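Danholm Painters Index

Plain-text records on 156 portrait and still life painters, compiled by Tharun Subramaniam from catalogs of the Jastgate gallery. Release of February 10, 2018.

Contents
artists.csv – one row per painter: name, training, medium, teachers
works.csv – 400 titles with size, support and year
notes.txt – spelling variants and open questions

Fields left blank were blank in the catalog. Years given as a range keep the first year only. Medium uses a closed list of 8 terms; "mixed" covers the rest.

Known problems
Roughly 20 painters have no birth year. Two entries under Tạ may be the same person and have not been merged. Accents are stored as UTF-8 – older spreadsheet programs may drop them.

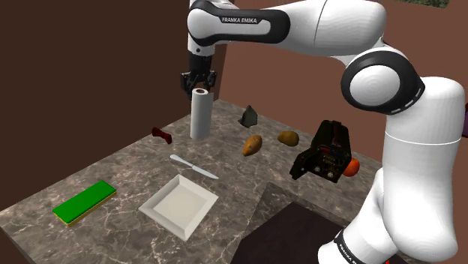 Corrections should quote the row number and the catalog page.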